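Notebook, December. Stamari shore litter, sorting and counting

09:40. Tide well out, so the team got the whole strip between the slipway and the Hoxha culvert. 800 metres walked, both sides of the wrack line. Wind from the land, so less fresh stuff than last month. Bags back at the Nitbridge workshop before eleven and tipped into the trays.

Rinsed everything once in fresh water and left it on the mesh. The sand trap under the sink needs emptying again.
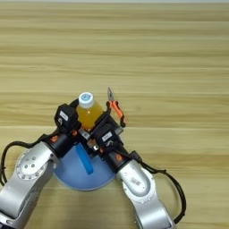
Sorting, first pass

236 pieces over 5 mm. Most of it is hard plastic fragment, then rope and net ends, then food wrapping. Bottle tops counted separately from bottles, as agreed. Three pieces could be either net or packing strap. I have put them under rope for now with a query mark on the sheet.

Cigarette ends are in their own jar. I didn't include the ones from the car park bag because that bag wasn't on the transect. It should have been labelled and it wasn't.

Balance drifted again during the weighing. Re-zeroed after every tray and it behaved. Wet weights only today; dry weights when the trays have had two nights in the cupboard. 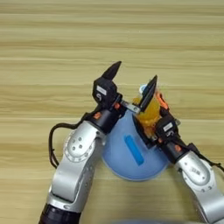
Lejla Berisha
Shore survey and sample store

Second pass done after lunch with Fatos Delić reading out and me writing. We disagreed on foam. He counts every crumb, I stop at 5 mm like the sheet says. We kept to the sheet and bagged the crumbs as one lot, weight only.

The culvert end is worse than the slipway end by a long way. Wrappers there are mostly flat and muddy, so I think they come down the stream and not off the sea. Would like a sample from above the Lenell footbridge to compare.
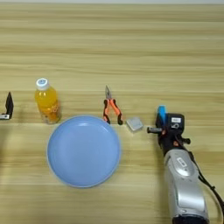 Fatos says the footbridge can be reached from the allotment side without waders. Suggest a 40 metre stretch of bank, one bag, same size classes. If we do it before the next heavy rain we have something to set against the culvert numbers.

Sieve with the bent rim has gone in the scrap. The spare is a slightly different mesh, so check the stamp before using it on sand.
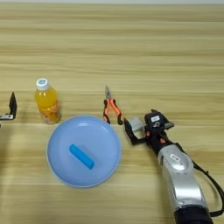

Also need more of the small zip bags, pencils that write on damp paper, and a new lid for the cigarette jar. Sheets from today are in the blue folder, not yet typed up. Foam lot is on the top shelf, tray labels still to do.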